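What is inside a cushion?

A cushion looks simple, but it is made of two main parts: the cover on the outside and the filling on the inside.

The cover is a bag made of cloth. Two pieces are cut to the same size and sewn together along the edges. The line of stitches is called a seam. Most covers have a zip, so they can come off for washing.

The filling is what makes a cushion soft. It can be feathers, foam, wool or a fluffy material called polyester. Fluffy fillings have lots of air trapped between the fibres. When you sit down, some of the air is pushed out and the cushion goes flat.
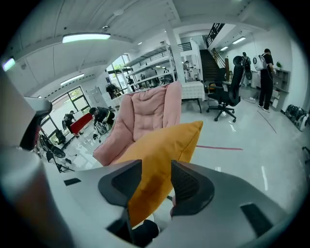
When you get up, the fibres spring back and air moves in again. After a few years they get tired and the cushion stays flat. Giving it a good shake helps.

Some chairs have padding too. In a tufted chair, the padding is pulled down tight in places with strong thread, and sometimes a button is sewn over each spot. The tight places stop the filling from sliding to the bottom.

An office chair may have a back made of mesh. Mesh is full of tiny holes, so air can pass through it and your back stays cooler.

Try this at home: press your hand into a cushion and count to 3. Let go and watch. Does the dent disappear quickly or slowly? Now try a different cushion.

Words to know
Seam: a line of stitches joining two pieces of cloth
Fibre: a very thin thread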